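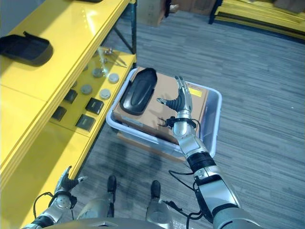

Mullurix: Labeling the release point after the fact

Menatia Research Letter, Feb 7, 2023
By Evanthia Balaskas, manipulation group, Stistberg

The placement study at our Yensuk site finished its main evaluation, and the numbers are now stable enough to report. The short version is that changing the labels on existing demonstrations, with no change to the policy network and no new data, raised correct placements from 1677 to 2431 out of 3000 trials. The long version has more qualifications in it.

The task is low placement. The robot takes a part from shelf height and sets it on a box that sits inside a container on the floor. Both arms and most of the work area are seen from the head camera, which looks steeply down past the torso. A good part of the difficulty comes from that viewpoint. During the last stretch of the descent the hand covers the surface it is about to touch, and the policy has to decide when to open the fingers with very little picture to go on.
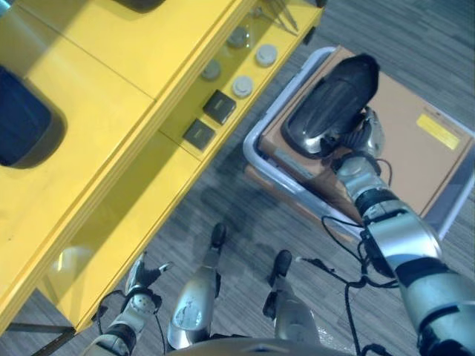
5 min read

What the labels were doing

Our demonstrations are teleoperated. The operator drives the arm, lowers the part, and opens the hand. For training, each demonstration is cut into phases, and until last fall the cut between "lower" and "release" was put at the first time step where the commanded finger opening passed a fixed threshold. That is an easy rule to apply and it is the one most of our older code assumes.

The rule has two faults. Operators react late. A part is often fully supported by the box well before the operator notices and opens the fingers, so the recorded frames between support and opening are labeled "lower" even though there is nothing left to lower. The policy learns to keep pushing. In evaluation this showed up as the hand bearing down on the cardboard with the part trapped under it, then sliding as the arm controller tried to make up the height error.

The second fault is the reverse. Some operators start opening early, as a habit, while the part is still above the surface. Those frames are labeled "release," and the policy learns that a small drop is acceptable. On flat parts it mostly is. On the elongated molded trays it is not, as the part lands on one end and rotates.

Averaging over both habits gives a policy that is uncertain about release at exactly the time it is also blind. We had been treating this as a perception problem and had spent a good deal of effort on the vision side for a small gain.

The method

Mullurix is a relabeling pass that runs offline over finished demonstrations. It uses the whole recording, including everything after the release, so it can draw on information the policy will never have at run time. Three signals go in: wrist load, finger motor current, and the height of the hand over time.

For each demonstration we fit a simple two-state model, unsupported and supported, with a single allowed transition. The model is fit backward, starting from the point where the hand has left the part and the wrist load has returned to its empty value. Working backward matters. The empty load at the end is a clean reference for that demonstration, in that arm pose, with the cables lying as they happened to lie. Going forward from the grasp, we would have to trust a calibration that drifts during the day. Cable drag on the forearm alone was enough to move the estimate when we tried it.

Once the transition is found, the frames are relabeled. Everything before it is "lower." Everything between it and the time the hand is clear is "release," whatever the operator's fingers were doing. Where the operator opened early, the demonstration is kept for the approach phase and its final frames are dropped from the release set. Where the operator pressed, the action targets between support and opening are replaced with a hold in height and a finger opening at a fixed rate.

That last substitution is the only place where we write actions that nobody performed. It is also the part reviewers are likely to object to, and we ran an ablation for it (see below).

Evaluation

We used 40 layouts, none of which appear in training, with 75 trials of each policy on each layout. A layout fixes the position of the container relative to the shelving, the box inside it, the part, and the starting pose of the robot. Parts were drawn from the flat discs, the square pads, and the molded trays. Both policies have the same architecture, the same training schedule, and the same demonstrations. Only the labels and the substituted targets differ.

A trial counts as correct if the part is at rest on the box, within tolerance of the target pose, after the hand has withdrawn. Parts that land correctly and are then dragged off by a finger count as failures.

Correct placements, threshold labels: 1677 of 3000
Correct placements, Mullurix labels: 2431 of 3000

The gain is not spread evenly. Molded trays account for most of it, which fits the account given above. Discs improved least. They are thin, they weigh very little, and the change in wrist load when one is supported sits close to the noise. For discs the transition estimate leans almost entirely on finger current, and on a fair share of demonstrations we would not defend the label it produced.

Layouts with the container close against the shelving were the hardest under both label sets. There the left hand has to be kept low and out of the way near the shelf edge, and the torso lean changes how the head camera sees the box. Relabeling does nothing for this.

Ablation

With relabeled phases but the operator's original actions left in place, the policy does better than the threshold baseline and worse than the full method. It still presses, though for a shorter time. With substituted actions but the old phase boundaries, training was unstable and we stopped reporting it. We take this to mean that the boundary is doing more of the work than the substitution, but the second condition is poorly behaved enough that we would not put much weight on the comparison.

Fitting the two-state model forward from the grasp instead of backward loses most of the benefit on trays and all of it on pads.

Limits

All surfaces in the study were cardboard. A box top gives a little under load, and this smooths the transition in a way that a rigid surface would not. We expect the estimate to be sharper on rigid surfaces and the cost of a late release to be higher, but we have not measured either one.

The single-transition assumption rules out any demonstration where the operator touches down, lifts, and tries again. These are discarded at present. They are probably among the more useful recordings we have, and a version of the model that allows repeated contact is in progress.

The method also needs the end of the recording. Several older sets were trimmed at finger opening to save storage and cannot be relabeled at all. Groups collecting new data are asked to keep recording until the arm is back at its rest pose.

Next steps

A second evaluation at Yensuk is planned for March, with rigid surfaces and a shorter list of parts. The relabeling code and the layout files are in the internal repository under the project name. The write-up with the per-part tables will follow once the disc labels have been checked by hand — anyone at Stistberg who is willing to take a share of that checking should contact me directly.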